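Review: Hallent HR-30 Record Player
Reviewed by Ieuan Rosser
13 July 2018

The Hallent HR-30 is a belt-driven record player with a built-in preamplifier, intended for listeners who are returning to vinyl or buying their first turntable. It was supplied to the Hindstead Music Library in May and has been used in the public listening room since then. This review sets out the library's findings for members who have asked whether the model is suitable for home use.

The library's collection of 3087 long-playing records is strongest in British and American pop of the 1960s, and much of it has been played many times. A useful turntable must therefore cope with worn pressings as well as new ones. For this review the HR-30 was compared with the Pritchard 580, the model it replaced in two of the listening booths.

Setup took 30 minutes. The platter, belt and counterweight are packed separately, and the printed instructions are clear except on the matter of anti-skate, where the text refers to a dial that is marked differently on the unit. The tonearm is light and moves freely. Members with limited grip may find the cueing lever stiff.

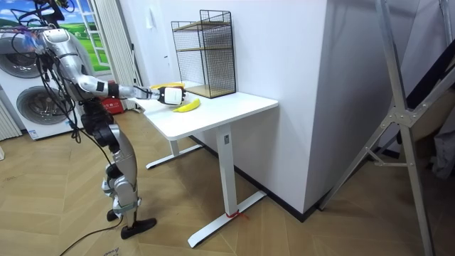 Sound quality is good for the price. Vocals are placed well forward, which suits the solo singers and beat groups that make up most requests in the listening room. On mono singles the backing strings remained distinct from the voice, and a large orchestral arrangement did not become harsh at the end of a side. Bass is modest. Listeners who prefer a fuller sound will want to bypass the internal preamplifier, using the switch on the rear panel.

Surface noise is handled less well. The supplied cartridge picks up every click on an older disc, and several albums from the early part of the collection were more pleasant to hear on the Pritchard. Fitting a Dralteck replacement stylus improved matters considerably – although this adds to the cost and should be considered before purchase.

Speed was steady at both 33 and 45 rpm. There is no setting for 78s, and members with older shellac records should look elsewhere. The automatic stop worked on all but a few singles with a very short run-out groove, and it can be turned off.

Build quality is acceptable. The hinged dust cover scratches easily and should be wiped only with a soft cloth. One of the library's units developed a faint hum in its second week; the fault was traced to a loose ground wire and was corrected on the premises.

The HR-30 is recommended for general listening to records in good condition. Owners of well-played collections should allow for a better stylus or consider a used Pritchard 580. Both models may be heard in the listening room by appointment, and members are welcome to bring up to two records of their own. Requests should be made at the front desk, quoting catalog entry 766.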